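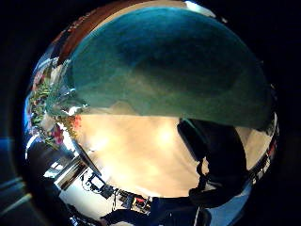
Search the boards Go

White ring on pale table, wax or varnish or what??
Posted by tealeaf_besstead, February 3, 2019
1,895 views

Hi all, quick one hopefully. Got a big cream coloured table second hand from a shop in Nutholm, no label, no idea what the top's made of. Smooth, very faint grain. Could be real wood, could be printed for all I know. Put a hot dish down on it last week (yes I know) and now there's a cloudy ring near one end, size of a dinner plate.

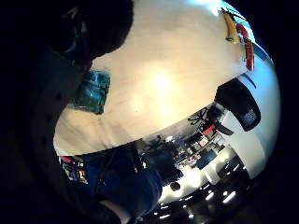 The tabletop, with the overhead light shining on it.

Tried so far: damp cloth, nothing. Washing up liquid, nothing. My sister says mayonnaise, my neighbour says iron it with a tea towel. Not keen on ironing a table. The man in the shop said use Kulmont polish on everything but he also sells Kulmont polish so.

What I want to know is how do I tell what the finish is before I put somthing on it I can't get off again. And is the ring likely to go by itself? We've got people round in April and I'd like it sorted by then, but not in a mad rush.

2 replies

grumpyfrench_polish
Test it first, underneath, where it won't show. Turn the table over if you can or just get down on the floor with a torch. If the underside is bare wood and the grain runs through to the edge, good chance it's solid. If there's a line round the edge like a strip's been stuck on, it's veneer or printed, so go easy and DON'T sand.

Then a drop of water on the hidden bit. Goes dark — oiled or bare. Sits in a bead — wax or varnish. If it beads, scrape gently with a fingernail. Waxy bit under your nail = wax. Nothing = varnish or lacquer most likely.

Cloudy white usually means moisture caught in the finish. White is the better sort, black is the bad one. Leave it a few days with the heating on, put nothing on top, no vase, no fruit bowl. 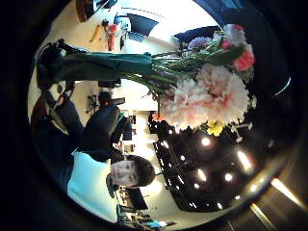
Sometimes it fades a fair bit in that time and you can stop there. If it doesn't, hairdryer on LOW, keep it moving, about five minutes, then let it cool and look again. Don't park it in one spot, you'll make a second mark.

If it's wax and still cloudy after all that, a bit of fresh wax on a soft cloth, rub with the grain, buff. Mayo is the same idea, just smellier. Wouldn't put spray polish on till you know, some have silicone in and it's a pain if you ever want to refinish. Don't know about Kulmont in particular, read the tin.

sepp_road_crafts
iron worked on mine but mine was an old pine thing i didnt care about. no steam, thick towel, few seconds at a time. wouldnt do it on a printed top, the edge of mums lifted. get some cork mats

12 people found this helpful
Share 3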